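Subject: Re: [deals] Wakby marble run, price drop and the points thing

Hi all,

Replying to Declan's post from this morning, quoted further down. I've been through the checkout three times now, so I can fill in a few of the gaps.

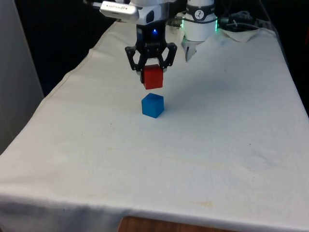

The short version is that the price is real, the code works on the marble run and not on the expansion packs, and the points offer is only worth it if you already have a balance sitting in your Wakby account.

> From: Declan Keogh
>
> Wakby has the big Nelum marble run marked down again. It was $110 before the holidays and it's showing $80 for me. I put it in the cart and got free shipping without doing anything, but my brother tried it and was charged for shipping, so your mileage may vary.
>
> There is also a banner saying 4,000 points gets you money off toys. Does anyone know what 4,000 points comes to in dollars? I have a little over that and don't want to burn it on something dumb.
>
> Is this the same set Cheon was selling last year? Box looks different. Wondering if it's worth it for a six year old or if I should wait for the bigger sale in March.
>
> Declan

Taking those in order.

Shipping. It depends on whether the item is sold by Wakby or by one of the sellers on their site. There are two listings for the same set and they look nearly identical. The one sold by Wakby ships free at that price. The other one is a seller called Pirkimeck, same $80, and they add shipping on the last screen. My guess is your brother landed on the second one. Look for the "sold by" line under the price before you add it. If you come in through a search engine you will probably get Pirkimeck first.

Pirkimeck is fine, for what it's worth. I bought a train set from them two years ago and it came in four days. There's just no reason to pay extra for the same box.

Points. 1,000 points is $2 off, so 4,000 is $8. You have to use them in blocks of 1,000 and whatever is left over stays in the account. They come off before tax. The part that's easy to miss is that you can't use points and a code in the same order. If you enter a code after applying points, the points quietly go back to your account and the total changes. I only caught it when I compared the confirmation email with the cart.

The code in the newsletter this week is 10 percent off one toy, which on this set is also $8. So for you it comes out the same, and I would use the code and keep the points. If you had 5,000 or more, the points would win. Codes are one per account.

Is it the Cheon set. Yes, as far as the contents go. Nelum took over the line and changed the box and the instruction book. Ji-hoon Yeo posted the old part list here last summer and I compared it with the one on the product page. Same towers, same number of track pieces, same bag of marbles. The only difference I found is that the old set had a cloth bag for storage and the new one has a cardboard tray. If you already own a Cheon set the pieces connect. My daughter has one of each, and they are all in the same bin now.

For a six year old I'd say yes, with help on the first couple of builds. The towers are stiff when they're new. Mine could put the track on by herself but needed me to push the base pieces together. The book starts easy and gets hard quickly around the fifth design. We skipped most of the middle and she makes up her own. It has marbles, so keep it away from little brothers and sisters.

Waiting for March. Last year the March sale had the small set at a good price, and the big one was out of stock the whole time. Chang-ho Cha was tracking it and can correct me if I have that wrong. I wouldn't wait to save another five dollars on it. If you only want the small set, then waiting makes sense.

Expansion packs. Declan didn't ask but somebody will. The code doesn't work on them, even though they are listed under toys. You get a message saying the item is not eligible. The elevator pack is the one worth having, and it's at its normal price right now. The tunnel pack is mostly decoration. The "bundle" with the big set and the elevator pack costs exactly the same as buying them separately, and the code won't work on the bundle at all, so put them in the cart as two items.

Returns. Wakby gives you 30 days on toys, unopened. Opened ones they will only take back if something is missing or broken. Tiruwork Kumsa had a set arrive with a cracked funnel back in the fall and they sent her a new funnel and let her keep the old set as is. She had to send photos first. For missing parts it's quicker to write to Nelum directly. The form is at the bottom of their support page and it asks for the lot number, printed on the underside of the box. Don't throw the box out until you've counted everything.

One more price note. Dong-geon Maeng mentioned that the store near him had the big set on the shelf at the old price and matched the website when he showed it on his phone. He had to ask at the service desk, the register couldn't do it. He didn't get the code on top of that, so online is still cheaper if you can wait for delivery.

I ordered one for my nephew with the code and paid $72 plus tax. The estimate says five to seven days. I'll post if it shows up as something other than the new box.

If anybody has tried the code on the Nelum building blocks, I'd like to know. They're in the same category, but so were the expansion packs.

> Wondering if it's worth it for a six year old

Forgot to say, get the version with the wider base if you see both in the pictures. The narrow one is older stock and tips over on carpet.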